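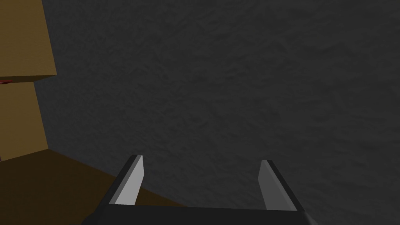
June, 15:41. Wrist camera view, Zonell two-finger model against the Stekell one, simulator only.

Jamie says the Zonell closes straighter. Maybe. Ran 10 closes with each on nothing at all and couldn't tell them apart by eye, and closing on air proves very little. The fingers lean inwards a bit in this view even when open. Lens setting or bad model? Ask Leanne which file she loaded.

Left finger's inner face renders nearly white, right one mid grey. Fine for us, but I don't trust the Ekia edge finder with that.

Contact friction still at the Birkett default. Any grip result before that's changed is worthless in my book. Rerun with blocks, 23 mm opening, 5 tries each.

Robot bench notes, queries to Leanne Dobson | Back to top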